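Notes for Session 2: Sorting the Table

Okay, welcome back, everybody who made it through the snow, and hello to the people reading this at home because they didn't. These are my notes more or less as I talk them, with the coffee breaks taken out. Kibet Lukumay asked me to put them online for the Drendville group too, so if you're reading from over there, hi!

Last time we talked about why home storage goes wrong, and I said it mostly comes down to things not having a group. A thing with no group gets put on the nearest flat surface. Then it stays there, and other things come and sit next to it, and by November you can't eat at your own dining table. (I speak from experience. We had soup on our laps for a good part of that month.)

So today is sorting, and only sorting. I don't want to hear the word "bins" yet. Leandro Vallejo teaches the bins and shelving session and he's much better at it than I am, and he has the nice label maker.

What you need

A table, as big as you've got. A cloth on it — felt is great, an old blanket is fine. I'm fussy about the cloth and people tease me for it, but small stuff rolls on bare wood, and heavy stuff dents it, and I like being able to set something down without wincing. Pick one plain color. On a busy pattern you'll lose every button and paper clip you own.

If your table is in a room that gets used for other things, put up a folding screen behind it. I got mine secondhand in Otport and I love it more than is reasonable. When I'm sorting I can see the kitchen sink from my chair, and if I can see the sink I get up and wash something, and then it's four o'clock. With the screen up I stay put.

The first pull

Take one drawer or one shelf. Not the closet! Every year somebody goes home and does the closet, and every year I get the phone call. One drawer, everything out, onto the far half of the table. Push it together in a heap, it doesn't have to look like anything. The near half stays yours to work on.

Now pick up one item at a time and ask what job it does in the house. I mean the job, and I don't care what it's made of or what store it came from. Snacks feed people. Tissues and sponges clean up. A hammer fixes things (or hangs pictures, which in my house is the same job, given the state of the plaster). Say it out loud if you're alone. I say it out loud when I'm not alone, and my family has learned to live with it.

The Echevarría method, which some of you have read about, goes by room instead of by job. I tried it for a whole winter and kept getting stuck on tape. Tape lives in every room. If you go by job, tape is fixing, and you're done and can pick up the next thing. But if rooms work for you, go with rooms, I won't be offended.
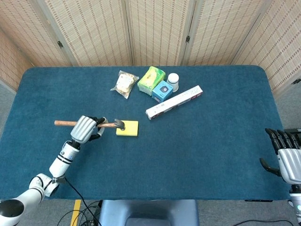 Boxes are where people slow down, so let me spend a minute on them. A closed box is a little mystery, and we tend to put it to one side for later, and later turns into a second heap. Open it. If it's empty, flatten it right then. If what's inside doesn't match what's printed on the outside, go by what's inside and get rid of the box. My record was a Bomov flashlight box with 10 keys in it, and not one of them fit any door we have.

Tools and cleaning things can share the near side of the table while you're working, but please keep heavy tools away from food. A bag of crackers does not survive a hammer.

When you get stuck

Give any item a slow breath's worth of thinking. If you still don't know, it goes on the corner of the cloth, and you look at the corner when everything else is grouped. Half the time the answer is obvious by then, because you can see which group is missing something.

For next time

Do one drawer at home, and write down the names of the groups you ended up with. Just the names, on whatever paper is handy. Bring the list and we'll compare — I'm always curious who ends up with a group called "cords." Leandro will be in for the second half, so save your shelf questions for him.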